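Rowbotham Home Forum > Walls, Paint and Color
Thread: Pale pink with a bit of lavender in it. Talk me into it (or out)

azlan_l
Ok so I'm repainting the back room over at my place and I have fallen completely in love with a washed-out pink. Barely pink! More like off-white that somebody whispered lavender at. The wall is 14 feet long and right now it's a mustard left by the previous owners. I've got over 600 saved pictures of rooms at this point and every one I like is in this same family. Anyone living with it?
Azlan Latuheru

peg_and_rail
Living with it and love it!! Ours is a Lorum color in flat and it changes all day long. Gray before breakfast, warm by lunch, and then around sunset the lavender comes up and the whole room goes soft. Do it.

DryEdge
I'll be the grump. Very pale pinks go cold on you. I did our hallway in one and the end by the window read green half the day. Repainted in December and I'm still finding the old color behind the radiator.

nghia.k
DryEdge, was that one coat over white primer? I had the same greenish thing at one end and a second coat helped a lot. The light matters more than the can, too. Put up big samples, bigger than you think, and look at them at 9 in the morning and again at night with the lamps on.
Nghĩa Khúc

DryEdge
Two coats. It was still green. I stand by my hallway.

azlan_l
Ha, fair enough. The window is at the left end, so I'll put a sample board there and another at the far end. What about finish? The guy at Sokamano pushed eggshell for wiping down.

peg_and_rail
Flat flat flat. Eggshell catches every roller mark on a long wall and the color looks thinner.

nghia.k
Going to disagree, we have kids and a dog and eggshell has saved us. A good roller and a wet edge and you won't see marks. Flat is prettier, I'll give you that.

tilda99
Jumping in because this is my favorite kind of color and I have opinions! Keep the trim quiet. Bright white trim next to a pink this light makes it look like a mistake, and a warmer off-white lets it melt together. I went with Edari for the trim and I'm so happy I could paint the garage with it. Pale pinkish white, a hint of lavender, a cooler grayish patch off to the left, which is very much the mood I'd go for:
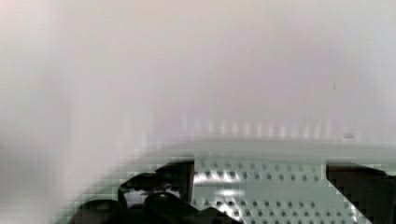

Update: samples are up

azlan_l
Two boards up since Saturday. The window end does go a little gray-green in the morning (DryEdge, take your bow) but I kind of like it?? The far end is perfect. Going flat, with tilda's warmer trim. Buying paint tonight!

DryEdge
Bow taken. Keep the leftover can.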